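Second Chair

The session log for the Dedstead recording ran to 26 pages, and Thérèse Ouellet had written all of them. Her entries gave the take number, the start time, the microphone positions and the fault, if there was one. She did not record whether a take was good. Majdi Hakim, the producer, kept that in a separate notebook.

The piece was a suite for trumpet, bass and brushes by Bimla Tomar, who was also the trumpet player. It had 14 sections and no piano. The bassist, Jitendra Maurya, tuned his lowest string down to C for the ninth section and back up for the tenth, with eight bars to do it in. On most takes the string was flat when he came back in.

Take 41, Thérèse wrote. 4:10 p.m. Room pair at nine feet. Bass, low string, flat from bar 12.

"We could cut between them," Majdi said over the talkback. "Stop after nine, retune, start ten clean."

"Then you'd hear the stop," Bimla said.

"You'd hear a splice. I can hide a splice."

She emptied her water key onto the towel and did not answer. Jitendra checked the string against the tuner, brought it up, and let it settle. The tempo was marked at 101 and the click was in his left ear only.

They broke for food.
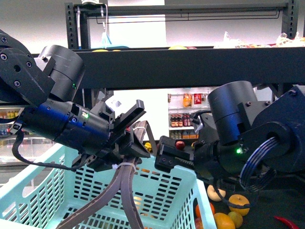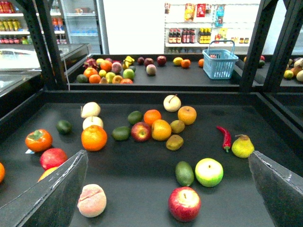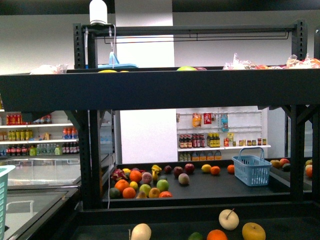
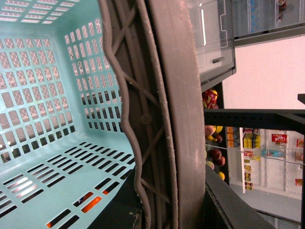
When they came back the room was four degrees warmer and everything had drifted. Thérèse moved the room pair in to seven feet and logged the change. Bimla played long tones at the wall until the horn came up to temperature. She used a cornet mouthpiece in a trumpet, with an adapter turned by a repairman named Tiwari, and the low register took longer to center than it should have.

Jitendra had written out the eight bars on the back of his part. He had given a half turn to bar three and a quarter turn to bar five, and left the remaining bars blank.

"What happens in bar seven?" Bimla asked.

"I listen to you."

"I'm holding a G."

"I know. I tune to it."

"It's sharp. It's always sharp when I'm quiet."

He looked at the page. Then he crossed out the quarter turn and wrote a smaller fraction above it.

Take 42. 5:35 p.m. Room pair at seven feet. Majdi said the number and took his finger off the button.

The ninth section ran at its usual length. The brushes dropped to one hand. Bimla's G came in under the decay of the bass and stayed there, a little high, and the low string rose to meet it and stopped. In the tenth section the two instruments were sharp together by the same amount. On the meter in the booth this showed as an error.

Thérèse watched the needle until the last section ended. Majdi had his notebook open and was not writing.

"Do you want that as a fault?" she asked.

"Is it one?"

She entered the time and the distance. She left the next column empty and wrote 43 on the line below, and through the glass Jitendra was already turning the peg back down.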